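Folding guide cuts linen returns at Tisirard laundry

By Rakiya Ojo
October

The Tisirard laundry service has issued a revised folding guide for small cloths, covering 59 stock lines. Each cloth is folded to a near-square and laid flat before stacking.
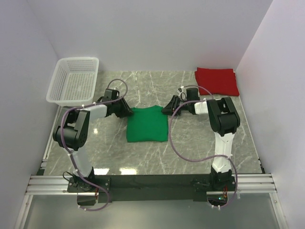

Corners must meet within 5 mm on the top layer. Any cloth outside that limit is opened and refolded. Stock manager Colton Cloutier said 651 cloths went back for refolding in the month before the change. The guide applies at both sites.

Recent items
Cotia depot extends evening collections
Bermúdez towel contract renewed
Plerilix detergent trial: dosage figures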